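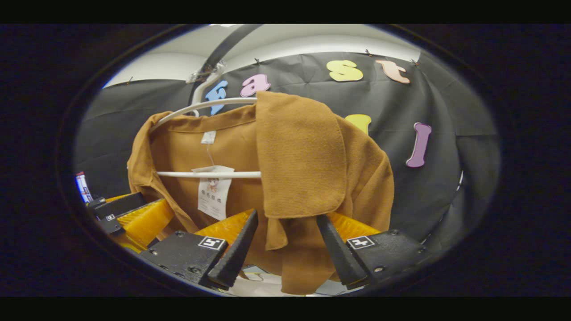 Sano hand-held gripper pair: a long review from someone who had to find the money for it

Rating: 4 out of 5
Bought for: recording clothing tasks (hanging, folding, straightening collars)
Time in use: since January

I run the small teaching lab at Trullura, and every winter I get one chance to ask for equipment. This year I went back and forth for weeks between a single used robot arm and a pair of hand-held grippers from Sano, the kind a person holds, one in each hand, while a camera on the tool records everything. I chose the grippers, and I'm so glad I did, although I'd plan the spending quite differently if I were starting over.

The price first, because that's what I always scroll down for. The pair came to 3723 dollars with the cameras and charger. Hamel had quoted us more for a comparable set with a longer warranty, and Kwok was cheaper but sold the fingers separately (and you really do want spare fingers). Shipping was 90 on top, which I hadn't put in the budget, and there went our snack money for the month!

Now, how they are to use. We work mostly with shirts on hangers, and cloth is a wonderful test of a gripper because it never sits the same way twice. The black fingers taper nicely and have a textured, rubbery inside, so you can gather up a bunch of fabric and pinch it between the two without having to squeeze hard. Our long-sleeved mustard shirt, a thick soft thing, has become the unofficial mascot, and its paper price tag still dangles down the front on its string. I like leaving tags on some of the clothes, as real shops are full of them and I want our recordings to have a few.

The yellow-orange pads behind the fingers are bulkier than I pictured when I read the product page. They do take up room in the camera's view, and if you're working with both hands close together you'll have the other gripper's pad poking in from the side as well. You get used to it. The little square black-and-white markers near the fingers are easy to scuff, so order a sheet of replacements along with everything else.

My favorite thing is how fast new people pick it up. Give someone ten minutes with a hanger and a shirt and they're off, chatting away and fixing collars. My least favorite thing is the weight. It's fine for half an hour, and after that your wrists will have opinions. We now swap over every 53 recordings, a number that came out of one very tired afternoon and has simply stuck.

Please also budget for the work area, which I forgot completely. I'd set aside nothing for it, and you need more than you'd think: black cloth for behind the clothes, clips to hold it up on the wall, a rod to hang things from, plenty of tape, some white plastic hangers. We stuck chunky foam letters on our cloth too, in pastel colors, and they cheer the place up no end. Storage was the other surprise. I'd keep 1000 dollars back for drives and odds and ends if you plan to record most days.

I've taken one star off for the weight and the marker stickers. Next winter I'm asking for a second pair, plus two sets of spare fingers, with the shipping written in this time.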